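I first heard about the Clencombe swap shelf from my neighbor, who came home with a bread machine and a grin. So of course I had to go meet the woman who runs it! She asked me to leave her name out ("everybody who needs to find me already can") and put the kettle on before I had my coat off.

The shelf started with one box of jigsaw puzzles outside her garage in April. "I wanted them gone," she told me. "Then somebody left two puzzles in their place, and I thought, well, now I have a problem."

She keeps a notebook, and when I visited it listed 327 swaps. Kids' boots go fastest. Fondue sets never leave – she has three of them and has tried hiding one inside a picnic basket.
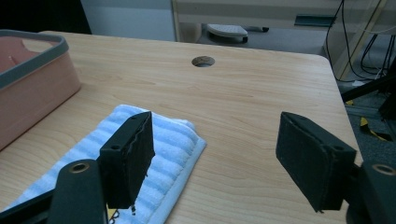

I asked her whether people ever take advantage. She laughed at that. "One man took 11 lampshades in a single go. I was pretty mad about it for a day or so. Then he came back with tomatoes, bags and bags of them, and I don't even like tomatoes, but I stopped being mad."

The rules are taped inside the garage door and they're short. Clean stuff only, no mattresses, and nothing with a missing plug. She used to have a rule about books too, but gave it up after a long argument over encyclopedias (she still thinks she was right).

What surprised me was how much of her week goes into talking. People come for a colander and stay 38 minutes, telling her about their knees or their sister's divorce. "My husband says I should charge for that part," she said.

She'd like a second shelf over on the Tramer side of town, where the bus doesn't go after six. A friend has offered her a carport and she's thinking it over. Meanwhile I went home with a waffle iron and a very strong hint about a fondue set.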